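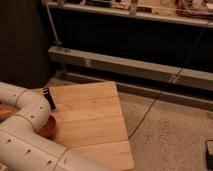
Wood finishing

Wood finishing is the final stage of making a piece of furniture or other wooden object, in which the surface is smoothed and then coated or treated. A finish slows the movement of moisture in and out of the wood, protects against stains and wear, and changes the color or sheen of the surface.

Preparation

Boards are first planed or scraped to remove mill marks, then sanded with progressively finer paper. Sanding follows the direction of the grain. Open-grained woods such as oak and ash may be filled with a paste before coating. Water-based products tend to raise the grain, and many finishers dampen the surface beforehand, let it dry and sand it lightly again.

Types of finish

Drying oils, including linseed and tung oil, soak into the wood and harden by reacting with air. They are easy to repair but give limited protection against water. Waxes are softer still and are often applied over another finish.

Shellac is a resin secreted by the lac insect and dissolved in alcohol. It dries quickly and is the basis of French polishing. Alcohol and strong heat will damage it.

Varnish and polyurethane form a tough film and are common on tabletops and floors. Lacquer, usually sprayed, dries by evaporation of its solvent.

Regional practice

In the furniture workshops of Pernport, benches and tabletops were traditionally finished with boiled oil and beeswax. Rocío Hinojosa's survey of the trade recorded 41 workshops, most of which had changed to varnish for dining tables while keeping oil for chairs and tool handles. Work for the June market at Hamodow was usually given 2 coats.

Safety

Rags soaked in drying oil can heat up and catch fire if left in a pile. They should be spread flat outdoors to dry or kept in a sealed metal container filled with water.

See also

French polish
Sandpaper
Wood stain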